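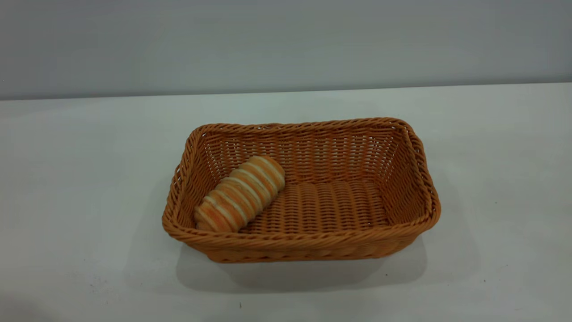 One roll left in the basket. Bread thread, get comfortable.

Telma Insaurralde
11/30/22

1/ I've been baking bread at home every week since September and I have so many thoughts! Going to put them all in one place so my sister stops getting them by text at 6 am.

2/ First thing: buy a scale. I used cups for years and every dough was a surprise. Now I weigh everything, even the water, and my rolls come out the same size. 400 grams of flour makes a batch that feeds my house for a day and a half.

3/ Second thing: salt. If your bread tastes like nothing, it's probably the salt. I use 8 grams for that 400 grams of flour. I left it out completely once and the loaf looked gorgeous and tasted like a paper towel.

4/ The overnight rise in the fridge changed everything for me. Mix after dinner, cover it, go to bed. In the morning the dough is cold and firm and so much easier to shape (I used to fight with sticky warm dough at 10 pm and cry a little).

5/ Long rolls are easier than round ones, I will die on this hill. Pat the piece into a rectangle, fold the top third down, press, fold again, seal the edge with the heel of your hand, roll it out. Done. Round ones always open up at the bottom on me.

6/ Katherine Usuga asked what flour. Plain bread flour from the supermarket! I tried the fancy stone-ground one from Vinberg and liked the flavor, but it drinks a LOT more water, so add a splash if you go that way.

7/ Steam! I put an old metal pan on the bottom rack while the oven heats and pour in a cup of hot water when the bread goes in. Stand back when you pour, wear a long mitt. The crust gets that crackle. You can hear it on the counter afterward and it's my favorite sound in the world.

8/ Now the part I really wanted to talk about, which is day-old bread. I used to throw so much out and I feel terrible about it. There is so much you can do!

9/ Breadcrumbs: tear it up, dry it in a low oven for 30 minutes, let it cool, blitz. Keep them in a jar in the freezer. Mine have garlic powder in them and I put them on everything, including mac and cheese, including salad.

10/ Bread soup, my grandmother's version: onion, lots of garlic, paprika, stock, stale bread torn in by hand, an egg dropped in at the end. She never measured a thing. It took me four tries to get close and my mom says it's still missing something (she won't say what).

11/ French toast made with rolls! Slice them on a long diagonal so you get big ovals. Soak longer than you think, the crust needs time.

12/ To bring back a whole roll that's gone hard: run it under the tap for a second, yes really, then straight into a hot oven for five or six minutes. Eat it right away though, it goes back to being a rock fast.

13/ Please don't keep bread in the fridge. It goes stale faster in there. Counter for a day or two, freezer after that.

14/ Prys Gittins just replied that he freezes his already sliced and toasts from frozen. YES. Do this. Put a bit of parchment between the slices if they stick.

15/ Next on my list is rye. Chun-yin Shih gave me a jar of her starter and it smells like green apples and I'm already too attached to it. If you have a rye recipe that isn't a brick, send it over!

16/ Also taking name suggestions for the starter. So far the front runner is Doughlores and I can't decide if I love it or hate it.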